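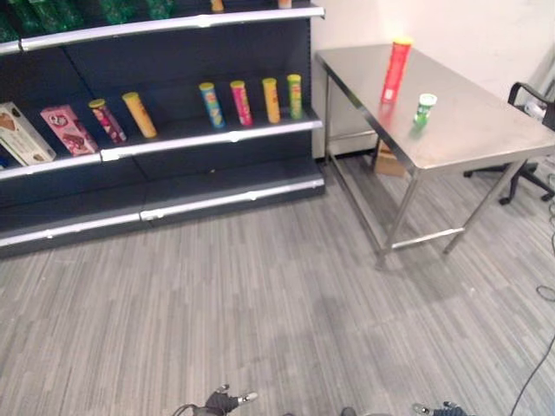 Bindu Thevar
Second-year student, Retail Operations
Project supervisor: Kamala Panicker

Does a tidy shelf sell more? Report on the practice store project

The course handbook for this project says that a well-faced shelf "sells itself." I have read that sentence many times now, and I still can't find where it comes from. The handbook gives no source. The two trade articles it lists at the back, both from Prerkberg, repeat the claim and then point to each other. So I went into the practice store in September with a fairly simple question, which was whether facing up a snack shelf makes any difference that a person could measure.

The unit I worked with is the dark navy one against the white wall. The middle shelf is the one that matters for this report. It holds boxed cookies and sweet things toward the left and snack cans in several colors, and it had a wide gap with cans on both sides of it. Toward the right end a blue, a pink-red, a yellow-orange and a green can were still standing in a fairly even row. Over on the left a red and white can leaned one way and a yellow-orange one leaned the other. The bottom shelf was bare and I left it that way, which Ms. Panicker questioned in her comments. I will come back to that.

Method

I compared 2 conditions. In the first, I pulled everything forward to the rail, closed the gaps and stood every can upright. In the second, I left the shelf however the last person had left it. Students from other classes were given a budget in store tokens and asked to shop for a snack. They were not told what the project was about, although I suspect several of them guessed, given that I was standing there with a clipboard.

The Bendora method, which we were taught in class, asks for a score for "visual fullness" from the front of the aisle. I tried it and gave up. Two of us scored the same shelf and came out far apart, and when I scored it again after lunch I disagreed with myself.

Results

The total spent was 400 tokens with the shelf tidy and slightly less with it untidy. I don't think this shows anything. One shopper bought for her whole table during a tidy session, and without her the difference goes away.

What I did notice was about color. People reached for a can by color from a few steps back and hardly looked at the label. A can that leaned was picked up as readily as one that stood straight. The gap seemed to bother me much more than it bothered the shoppers, and one of them told me it looked as if the good ones were going fast. That is the opposite of what the handbook predicts.

Problems

The group was small and I knew too many of the people in it. Tokens are not money. The empty bottom shelf is a fair criticism, as a real store would have filled it, and it may have made even the tidy version look half stocked. Heiskanen's guide to small shops recommends never leaving a base shelf empty, again without saying how anyone found that out.

I would repeat the test with the base shelf stocked and someone else keeping the tally. Until then I would take the handbook sentence out, or at least put a name next to it.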